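Orkex Two-Hand Sorting Kit

I've been running this kit on my own bench since February and I still get a bit giddy when it goes right! Orkex sell it as a pair of multi-fingered hands plus the grasp training method from the Hivitz study, and it's the method I'd really like to talk about.

Most of us teach a hand to pick up thin flat metal by showing it the finished grip, over and over. The Hivitz lot did something simpler: they recorded the whole approach, the fumbles included, and let the hand learn which fumbles were worth carrying on with. On thin plates they got 94 per cent of picks on the first go. My own runs with I/O shields came out at 90, which I was chuffed with (my lighting is dreadful).

The I/O shield is a horrid little part, by the way. It's thin, it's full of holes, and it lies flat in the tray as if glued there. You want the fingers to tip one end up before they close.
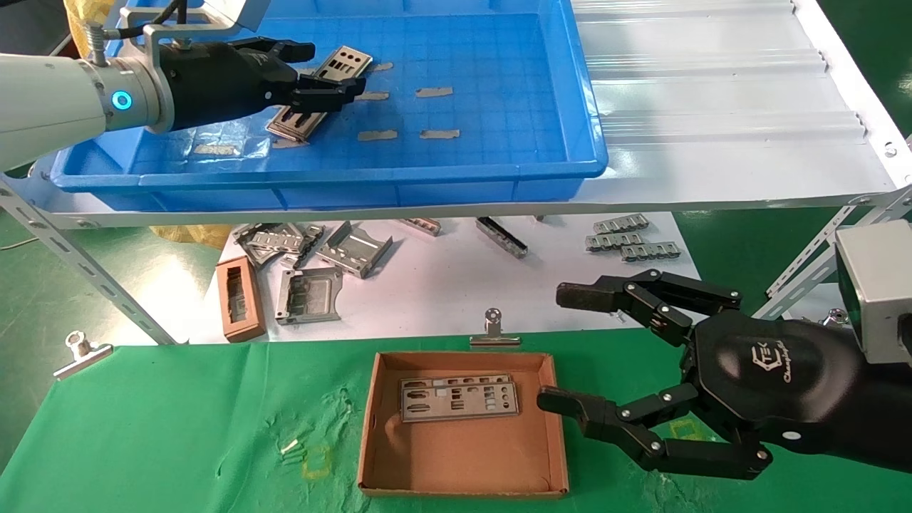 Setting up took me 2 evenings, mostly fiddling with cables. Clip your cloth down before you start, or you'll be chasing creases all night.

In the box: 2 hands, wrist brackets, cables and the Climholm training files. The Kılıçarslan wrist adaptor is sold separately, and you'll need it for older arms.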